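About Nenano

Most advice on tidy desks is written by people selling desk organizers. We sell a few of those too, so take this page with the same suspicion we bring to everyone else's.

Nenano is a small shop and workroom in Gradville. Kwame Tsikata opened it after years of buying trays, racks and drawer inserts that promised a calmer office and mostly gave him more things to dust. He started keeping a notebook of what he had bought, what it cost and whether he was still using it in October of the same year. The notebook had 157 entries by the time he signed our lease. Of those, 34 were still in use. The rest were in a closet, and some of them are there yet.

That closet is more or less our business plan. We stock plain things for tables: cups for pens, shallow trays, a bowl or two, hooks. Before we stock something we put it on a white table with a few everyday items and leave it there to be used. We don't believe in "systems." A person who loses pens will lose them in a matching set as well.

What goes on the table is kept simple. Small bright things show up well on white, and a mandarin rolls in a way that a stapler never will, so you find out fast if a surface is level.

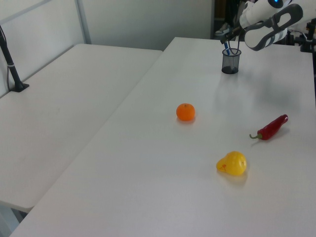

Mesh cup with a blue pen, and the usual mandarin, red pepper and yellow pear shape.

The mesh cup is a good case. We didn't expect to like it. Mesh collects lint, the rims can scratch, and the catalog copy we were sent made claims about "flow" that we are still trying to understand. But you can see what is in it, and it takes up very little room. We sell it with a note on how to clean it (old toothbrush, warm water, dry it upside down). The note has annoyed at least one supplier.

We have turned down a lot more than we have taken. Our Veloso range began with 1,068 samples, prototypes and sales-rep freebies, and we kept the ones we would put on our own tables. The Workamel line is smaller and came later, mostly for people who share a desk and can't agree about it. We have our doubts about two of the Workamel trays and say so on their pages.

A word on white tabletops, as customers ask for them after seeing ours. They look clean in a shop. At home every smudge and every stroke of a marker is on show, and you will wipe them more often than you think. We use them for looking at things. For a child's homework table we would pick something darker – and we don't sell tables, so we have no stake in it.

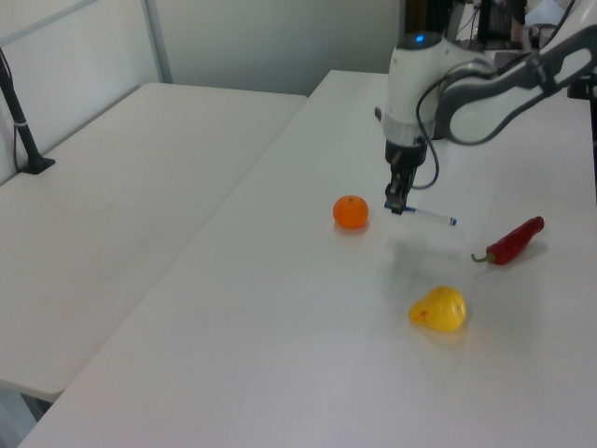

Do I need a separate holder for markers and pens?
Most people can keep both in one cup, as long as the caps are pushed on firmly and the cup is heavy enough not to tip.

Orders are packed in Gradville and leave in plain cardboard. Returns are accepted for up to 34 days, used or unused, and we do read the slips. "Didn't help" is a perfectly good reason and we get it fairly often. If you would like to argue with anything on this page, write to Kwame at the shop. He answers his own mail – slowly.

Page last revised 2024-05-28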